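Home Guides Instruments Cameras Support Contact
Search this guide

Section 3: Comparing Needle Grippers on the Preneta Arms

Hi, Fikri Majimbun here, and I wrote this section after a long stretch of swapping grippers with Yanti Wibisono (she runs the other console, and she's a lot pickier than I am, so blame her for step 4!). You should have both arms homed and the Banton controller talking to them before you start.

1. Mount the Flumano jaws on one arm and the Lau jaws on the other. Push until the latch clicks.
2. Set the grip level to 20 on both sides. You can go up to 85 later, but please start low.
3. Pick up the needle and let the thread trail free. I like to have the second set of jaws open and close by before I move anything, so the handoff is short.

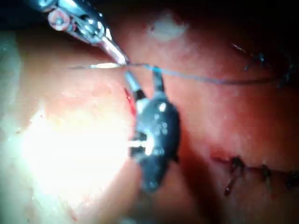
Page 3-4

CAUTION: Don't yank the thread to test your grip. Pull slowly, and stop if the needle starts to turn in the jaws.

4. Roll the wrist all the way one way, then all the way back, with the needle held. Watch the needle, not the wrist! If it wobbles, write that down with the grip level. 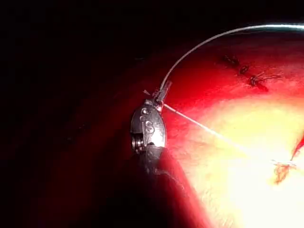
5. Bump the grip up one notch and do the roll again. I keep going until the wobble stops, then I back off a notch and try once more (sometimes you get lucky and the lower number holds).

Note: Swap the jaws between arms before you pick a favorite. My left-hand numbers always look better, and I'm pretty sure that's me.

6. Switch to the side camera and bring both wrists in close over the incision. This is where bulky housings start to get on my nerves, so try a few approach angles and see which one lets you work the thread without knocking knuckles.

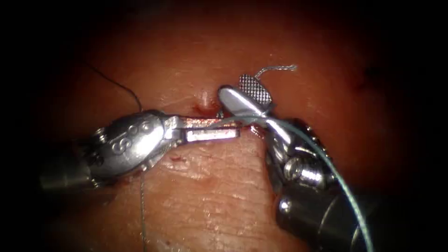 Reading time: 3 minutes

7. Check where the thread runs before you close anything. If it's wrapped over a wrist, ease it off with the other arm at slow speed.
8. Park one set of jaws beside the cut and line up the needle with the other. Hold for a slow count of 20 and look for drift.

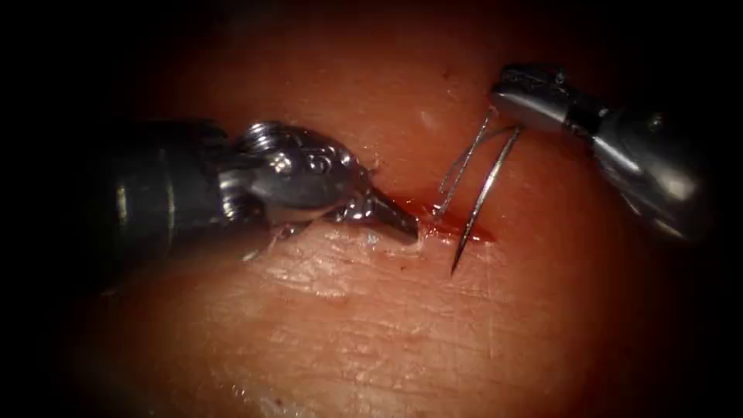
Fig. 3-4. Lining up the curved needle at the incision, side camera view.

9. Save the run on the Banton under a new name. The log holds 500 entries and then writes over the oldest ones, which I learned in January with a whole afternoon of Yanti's notes in there (sorry, Yanti).

Note: If the two grippers come out close, run steps 3 to 8 again with the wrist cameras only. Go to Section 4 for camera focus.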